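The first thing Araceli Arrieta did when I sat down was hand me the gripper. No intro, no slides, just "here, hold this, your wrist will tell you more than I can." So I held it. You squeeze, two fingers close, and everything the fingers do gets recorded so that a robot can try it later. I dropped a teaspoon twice in my first minute and she was delighted.

Arrieta runs the hand-teaching side of a small project called Tiltley, and she's been showing robots how to do household chores for long enough that she has opinions about spoons. Before that she was at Cindavel, where the teaching was all done by remote control: you sat at a desk with a pair of handles, and an arm on the other side of the glass copied you (more or less).

"More or less is the right phrase," she said, laughing. "You move, it moves a beat later. You get good at it, you really do, but you start moving like the robot. Very slow, very polite. Then the robot learns from a person who's pretending to be a robot!"

I asked how long it took her to get good on the handles. She said she needed 35 hours before she could fold a dish towel without swearing. With the hand-held tool, most new people are collecting usable runs on their first afternoon, though "usable" covers a lot of ground, and she throws plenty away.

What gets thrown away? Anything with a hesitation in it, mostly. If you reach for a thing, change your mind and go for the one beside it, the robot may pick up the changing-your-mind part too. She also tosses runs where the person's free hand sneaks in to help, and I'd have guessed that was rare. Nope. "Everybody does it. You've had two hands your whole life and they're friends."

We got to talking about small stuff, which is her favorite subject at the moment. Cups and bottles are fine, she says, the fingers know where they are. Jewelry is another story. A bangle is thin, it's curved, and where you pinch it decides which way it hangs when it comes up out of the box.
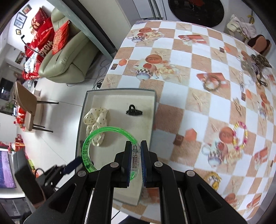 Rings and hoops should be left for the remote arm, according to Peñalver, and a person can't feel through a gripper how hard they're squeezing anyway. I read that objection out to Arrieta from my notes and she put her coffee down.

"Okay, but you can't feel it through the handles either! Not on the ones I used. At least with the tool in your hand you get the weight. You feel when something's about to swing. I'd take that over a nice chair."

She does grant part of it. A hand-held tool lets you bend your wrist in ways the real arm can't follow, so a lovely smooth run can be worthless once somebody tries to play it back on the machine. With remote control that can't happen, as the arm was doing the moving all along. Her group checks each run against what the arm can reach, and in the last big batch, out of around 2,000 runs, 106 had to go for that alone. She seemed to find this a perfectly good bargain. I think I do too, but I wasn't the one who'd spent March recording them.

Her advice for beginners is very down to earth. Put your elbow where you'd put it if you were doing the job for real. Come in at the angle you mean to leave at. Let go all the way, then move off (new people drag the fingers away while they're still half closed, and the thing they just placed so nicely comes along for the ride). And take a break before you want one. She switches tasks every 73 runs, a number she picked up from a guy at Delladby and has never questioned.

"I tried a hundred once," she told me. "The last twenty looked like somebody else did them. Somebody tired and kind of mad at the furniture."

I had another go with the gripper before I left. The teaspoon stayed put this time, and I made it all the way to the saucer, feeling pretty smug, until she pointed out that my left hand was holding the saucer still.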